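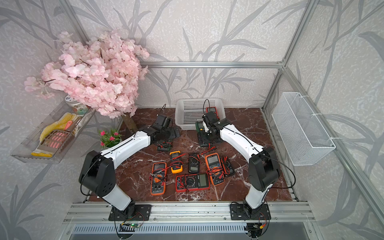
深红褐色大理石台面，散放着数字万用表。

Vusen线：在支线列车的餐车上吃完一顿午饭

Vusen线全长82公里，起点Lodthorpe，终点是湖边的Flosa，单线，非电气化。全程只有一对列车挂餐车，上行在上午，下行在傍晚。我坐的是上行，Friday班次，六月。时刻表把这趟车标为“普通”，车次后面有一个刀叉符号，页脚用小字注明“供应热食，座位不预订”。

车票和餐费分开结算。车票在Lodthorpe站的窗口买，餐费在车上付，收现金，也收卡，但列车进入山区以后刷卡机连不上网络，乘务员会先记下桌号，等车到湖区再补刷。从窗口到站台要过一座天桥，没有电梯，带大件行李的旅客应当走南侧的平交道，那里每次来车前会关闭，开车前十分钟左右就不放行了，需要提前过去。

列车编组是一台内燃机车、三节座车和一节餐车。餐车挂在末尾，车门比座车高出一级踏板。车厢分三段：靠前是餐室，中间是备餐间，尾部是储物间和乘务员休息处。餐室里的桌子沿两侧排开，左侧为四人桌，右侧为双人桌，过道因此偏右。想看湖的人应当坐左侧，列车出隧道后湖面一直在那一边。想看河谷的人坐右侧，不过河谷段树很密，能看见水的地方不多。

厨师叫Lajos Gál。他在备餐间的门边贴了一张手写的菜单，内容每月更换。六月的菜单上有三道主菜：鲈鱼配莳萝土豆、炖牛颊、大麦烩蘑菇。汤两种，一种是冷的酸奶黄瓜汤，一种是红椒鱼汤。甜点只有酸樱桃薄饼。饮料另列在背面，大部分是湖区的白葡萄酒，按杯卖。

先说厨房的条件。备餐间用的是液化气灶，两个灶眼，一个烤箱。照明、冷藏和热水靠车底的发电机组供电。按Gál的说法，发电机组的余量只够冷藏柜和热水器同时工作，再接任何电热设备都会跳闸。所以车上没有微波炉，没有电炸锅，咖啡是用灶上的摩卡壶煮的，一次煮一壶，每壶分成小杯，点咖啡的人多时需要等。

两个灶眼决定了出菜的顺序。汤占一个，另一个轮流煎鱼和热炖菜。大麦烩蘑菇放在烤箱里保温，点单后直接装盘，因此是全车出菜最快的一道。赶时间的人，比如只坐到中途站的，应当点它。鲈鱼最慢，要等灶眼空出来，还要等线路条件合适。

所谓线路条件，指的是弯道。Vusen线的前半段沿河谷上行，曲线半径小，车体左右摆动明显，平底锅里的油会流向一侧。Gál在这一段只做炖菜和汤，鱼留到过了分水岭隧道以后再下锅。隧道以北线路变直，列车提速，车身反而平稳。菜单上没有写这一条，点鱼的人由乘务员口头告知：鱼在隧道之后上。如果对这件事没有准备，坐在那里等的时间会显得很长，可以先点汤。

我点了红椒鱼汤和鲈鱼，加一杯白葡萄酒。

汤盛在深口的搪瓷杯里，不用汤盘，装到三分之二的高度。液面留出的余量足够应付道岔。汤底用鲤鱼头和洋葱熬成，过筛，再加甜红椒粉，辣度低，酸味来自最后加的一勺醋渍椒汁。鱼肉切成小方块，在上桌前才下锅，质地没有散。盐偏重。随汤给两片酵母黑麦面包，外皮硬，切得厚，掰开泡进汤里比较合适。面包由Lodthorpe的一家面包房供货，前一天晚上烤，第二天早上装车。

鱼汤在这一带有两种做法，分界大致就在分水岭。南侧过筛，汤体浓，看不到洋葱；北侧不过筛，汤清，上面浮着油，鱼块也大得多。Gál用的是南侧的方法，但放了北侧的醋椒汁。我问他属于哪一派，他说两边的乘客都投诉过，所以没有改。

列车在河谷中段的交会站停车，等对向的货车通过。停车期间发电机组照常运转，餐室里能听到持续的低频声音，座位越靠后越明显。对噪声敏感的人宜选前端的桌子。停车时允许下到站台，站房里有一个饮水龙头和一间厕所，厕所比车上的宽敞。站房外墙边有人卖草莓和一种用白奶酪做馅的油酥卷，奶酪馅咸甜两种，外观一样，买的时候要问清楚。把外面买的食物带进餐车吃，乘务员不会阻拦，但会要求至少点一杯饮料。

餐车的餐具是另一个值得记录的部分。盘子是厚瓷，底部有一圈未上釉的粗边，放在亚麻桌布上不易滑动。玻璃杯矮而重，葡萄酒也用这种杯子。桌布在铺之前会稍微喷湿，布面的摩擦力因此提高，老式餐车大都用过这个办法。桌沿有一道可以翻起的木条，平时放下，进入弯道多的区段时由乘务员逐桌翻起。刀叉按传统摆法，但勺子横放在盘子上方，柄朝过道。

坐我对面的乘客是湖区的葡萄农，每周坐这趟车往返。他不看菜单，只要炖牛颊。牛颊前一天在Lodthorpe的地面厨房炖好，冷却过夜，第二天早上连同汤汁一起装进带盖的铸铁锅，上车后只需要慢慢加热。过夜冷却使胶质凝固，便于搬运，也便于撇去表面的油脂。成品用叉子可以分开，酱汁里有胡萝卜、月桂叶和少量李子干，配的是煮好后压碎的土豆，没有加奶油。他给了我一块尝。牛颊的完成度高于车上其他菜，这与它基本不在车上完成有关。

素食者的选择有限，但可行。大麦烩蘑菇不含肉汤，用的是干牛肝菌泡出的水。大麦颗粒保留了硬芯，蘑菇分两次加，先加的已经煮化，后加的还有形状。酸奶黄瓜汤也是素的，含蒜和莳萝，上桌时温度很低。不吃乳制品的人只能点大麦这一道，并且要说明不放表面的奶酪碎，否则默认会放。面包不含奶。薄饼含蛋和奶，没有替代品。对麸质有要求的旅客，面包和大麦都应避开，鲈鱼也裹了面粉，需要在点单时提出改为不裹粉，Gál接受这种要求，土豆则没有问题。

分水岭隧道没有照明，餐室的灯在进洞之前打开，亮度低，颜色偏黄。出洞之后，备餐间传来下锅的声音，点了鱼的桌子陆续上菜。鲈鱼取自Flosa的湖，去骨，带皮，皮面先煎。盘中是两片鱼柳，叠放，土豆煮熟后拌莳萝和黄油，旁边有一角柠檬。鱼皮脆度保持得不错，肉的中心刚好熟透。湖鲈的味道本身较淡，莳萝量略多，盖过了一部分鱼味。如果再点一次，我会请厨房少放。葡萄酒是湖北岸的品种，酸度高，带一点矿物味，与鱼相配，与鱼汤不配。

鱼的供应路线与列车方向相反。渔获在Flosa上岸，由傍晚的下行列车运到Lodthorpe，冷藏过夜，再随上行列车返回产地附近，在看得见湖的地方煎好端上桌。我问过能不能在中途站直接装鱼，答复是中途站没有冰。

甜点在湖区段供应。薄饼事先摊好，卷入酸樱桃，进烤箱加热，撒糖粉。酸樱桃是去年的罐装果，今年的要到七月才上市。果汁较多，切开后会流到盘边，宜用勺子吃。摩卡壶煮的咖啡浓，杯底有少量渣。加牛奶需要另说，牛奶是冷的。

乘务员在这一段开始收桌布，同时补刷卡。账单手写，一式两联，蓝色一联给乘客。服务费不单列，多数人把零钱留在桌上。

到Flosa以后，站前广场步行可达湖岸。错过餐车或没有吃饱的人有两个去处。一是码头边的熏鱼摊，卖白鲑和鳗鱼，按重量计价，附纸盘和一片黑面包，下午卖完就收。二是Jayawardena，湖岸路上的一家斯里兰卡餐馆，午市供应米饭配咖喱，咖喱的内容随当天的采购变动。我第二天中午去吃，主菜是用湖鲈做的酸鱼咖喱，用藤黄果调酸，胡椒重，汁收得很干。另有扁豆、炒甜菜根和椰丝拌的羽衣甘蓝。湖鲈的清淡在这种做法里不是缺点，香料附着得很好。餐馆晚间只接受预订，电话在上午接听。

回程我坐的是傍晚的下行列车。菜单相同，但顺序倒了过来：先过直线段，再过隧道，最后进入弯道。鱼因此必须在开车后不久点，过了隧道就停止供应。下行的乘客大多知道这一点，餐室在发车前已经坐满，厨房门口的单子夹了一长排。晚点单的人得到的是炖牛颊，或者大麦。

实用信息

乘车：Lodthorpe至Flosa，餐车仅挂于上午的上行和傍晚的下行列车。其余车次只有座车，没有食品供应。

座位：餐室不预订，先到先坐，持任何等级的车票均可进入。单人旅客可能被安排与他人拼桌。看湖坐上行方向左侧，下行则在右侧。

点单：上行先点汤，鱼在隧道后上；下行请在发车后尽快点鱼。过敏和忌口在点单时说明。

付款：现金或刷卡，山区段刷卡延后处理。提前下车的旅客请准备现金。

行李：餐车内没有行李架，大件放在座车。自行车放在第一节座车的前端，需另购车票。

住宿：Flosa的旅馆集中在湖岸路，六月周末房间紧张。靠近车站的几家能听到早班列车编组的声音，湖岸路东段较安静。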